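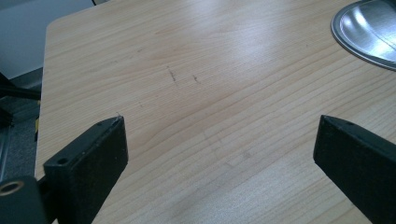 Insaurralde Community Dining Room
Progress report to the Bromero Fund
Period covered: spring through the end of August
Prepared by Sebastián Yáñez, project coordinator

1. Where things stand

The grant was made to replace the worn-out tables in the dining room, put in proper storage for serving ware, and set up a cleaning and repair routine that will keep the new furniture in use for longer than the old set lasted. The tables are in and being used for every lunch service. The storage is partly done. The repair routine is written down and has been followed since the second month, with some gaps described below.

We have spent less than planned on furniture and more than planned on the floor. The overall budget is still within the approved amount and we are not asking for additional money in this report. We are asking for permission to move one line, as set out in section 6.

2. Tables

The tables came from Boltar in two deliveries. The first delivery was on time. The second was held up because the wrong legs had been packed with the tops, and we ran lunch on a mix of old and new tables until the right ones came. Boltar collected the wrong legs and did not charge for the second trip.

We chose the light wood-look laminate top over the plain white one that was in the original quote. The price was the same. Staff at the Noltilano center have the white version and told us that every mark shows on it by the end of a shift. On the light wood finish, crumbs are a little harder to spot when wiping, so the cleaning sheet now says to wipe with the grain from one end to the other and then look across the top from a low angle before moving on.

The corners are rounded, as specified in the application. This was a request from the families with small children and also from the kitchen crew, who carry trays through the gaps between tables. We have had no reports of anyone being hurt on a corner since the change. There were four such entries in the accident book during the year before.

The old tables were offered to other groups. Most were taken. The ones with swollen edges went to the recycling yard.

3. Condition of the tops so far

We said in the application that we would report on wear. We check each top at the end of the month, in daylight, and write down what we find.

The tops are generally clean and sound. The most common finding is a small dark mark or two on the open part of the table, away from the edges. One table in regular use has a thin dark streak near the middle with a fainter smudge just beside it. It could be a scuff or it could be pencil. Marks of this kind go on the sheet with the table number and are left for the monthly clean, when a melamine sponge is tried on them first, used lightly. Anything still there afterward is recorded as permanent and is not scrubbed again. In the first month one of the tops was rubbed too hard with the green side of a kitchen sponge and has a dull patch. That table is now by the coat hooks and is used for leaflets.

No edges have lifted. No burns have been recorded. Hot pans are not supposed to leave the kitchen, and the serving crew has kept to that.

The shine from the windows is stronger than we expected on the tables along the south side. A few of the older diners have said the glare bothers them at noon. We have asked for a price on blinds but have not ordered any.

4. Trays and serving ware

The grant also covered round metal serving trays for bread, fruit and cutlery. They replaced plastic baskets that were cracked and hard to wash. One tray goes on each table before the doors open, and the diners help themselves from it. This has shortened the line at the counter, because people no longer stop there to pick up bread and a fork.

Two points have come up. The first is that a metal tray dragged across a laminate top may mark it over time. The crew has been asked to lift the trays when setting and clearing, and we have bought felt dots to try under a few of them. The dots come off in the dishwasher, so they are not a full answer. We are now looking at a thin cork mat that could stay on the table. The second is storage. The trays stack well but the stack is heavy, and the shelf we had planned for them was too high. They are being kept on the lower shelf of the pantry until the new cabinet is fitted.

The cabinet is the part of the work that is late. The carpenter measured in the first month and then had to measure again after the floor was leveled. It has been built and is waiting to be fitted. The wall behind it needs one more coat of paint first, which our own crew will do.

5. Use of the room

The dining room seats 100 people. Lunches served in August came to 743. The dining room was closed for part of the month for the floor work, so this figure should not be taken as typical. The cook expects it to go up again when school starts.

Setup before lunch is now done by two people. It used to take three, mainly because the old tables had to be wedged level each morning. Wiping down between the first and second sitting takes nine minutes with the current crew. We have not set a target for this. The number is given because the application form asked for a measure of daily cleaning time.

The homework group has started using the tables in the afternoon. We had not planned for this and did not mention it in the application. They have been given a box of place mats for drawing and gluing, and they wipe the tables before they leave. The evening sewing circle has asked for the same arrangement. We have said yes on a trial basis, with cutting mats required.

6. Budget

Furniture came in under budget because Boltar gave a reduced price on the full set. The floor cost more than quoted once the old covering was lifted and the low area near the kitchen door was exposed. Without leveling it, the tables on that side would have rocked, so we went ahead.

We would like to move the unspent part of the furniture line to cover the remaining floor invoice. The detailed sheet and copies of the invoices are attached. Please let us know if the fund needs a separate form for this.

7. Next steps

- Paint the pantry wall and have the cabinet fitted.
- Move the trays to the cabinet and label the shelves.
- Test cork mats on a few tables for a month and compare those tops with the rest.
- Get a second price for blinds on the south windows.
- Print a new copy of the cleaning sheet, since the one by the sink can no longer be read.
- Carry on with the monthly check of the tops.

The next report will include the results of the cork mat test and the final cost of the cabinet. Visits are welcome at any lunch service. The doors open at 11:30 a.m., and the hour before that is a good time to see the room being set up.

Sebastián Yáñez
Project coordinator, Insaurralde Community Dining Room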